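Print this page | E-mail this page

Learning from Demonstration, Notes for Session 5
Instructor: Celeste Painemal

OK, so last time we left behavior cloning in a bad spot. You train a policy on nice clean demos, the arm drifts a little, it lands somewhere the demos never went, and then each mistake feeds the next one (remember Maximiliano's drawing of the car slowly leaving the road?). Today is one way out of that, and it's my favorite because it's so cheap to try!

The idea is in the Trerkine write-up you all should have by now. Instead of predicting one move per camera view, the policy predicts a short chunk of moves and carries out the whole chunk before looking again. Fewer decisions means fewer chances to wander off. The price is that the arm is half blind while a chunk plays out — so if the object gets bumped, too bad, it keeps going.

We collected 503 demos for the pick task and kept 400 for training. The rest are held out, so please don't peek at them when you tune. Chunk length is the knob you'll play with in the homework. Start at one, which gives you plain cloning, and work up. Hiyori asked if longer is always better. No! Plot it and you'll see a hump, and I want you to tell me why the far side falls off.

One more thing before the wrist view. The policy gets raw pixels and the joint readings, and that's it. No object pose, no depth. Everything it knows about where to close the fingers has to come out of a view like this one.

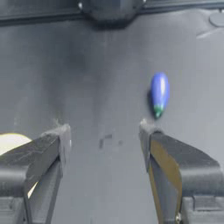

Page last updated: 30/05/2021

Look at how close the green end of the toy eggplant is to the right fingertip, with the gripper still open. A small sideways error matters a lot at this range. So think about it — would you want a long chunk starting from here, or a short one? Write down your guess before you run anything.

Homework questions go to Aldana Navarrete, who has the Plulley login too.

2 comments | 5 shares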